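4. Picking up cups

1. Load the Deden profile and set the grip limit to 100. I never start higher with paper.
2. Bring both fingers in at mid-height, one per side.
3. Close slowly – a paper cup folds before you hear a thing!

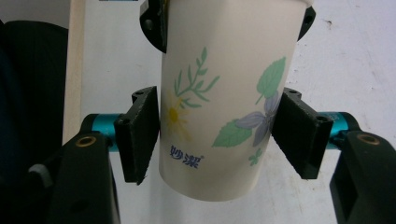 Can it clear a whole table on its own yet?

Mine can't. It does fine with single cups, but stacked plates and half-full glasses are still my job.

4. Lift straight up, then hold for a moment before you move sideways.

Caution: error 594 means the grip limit was skipped. Go back to step 1.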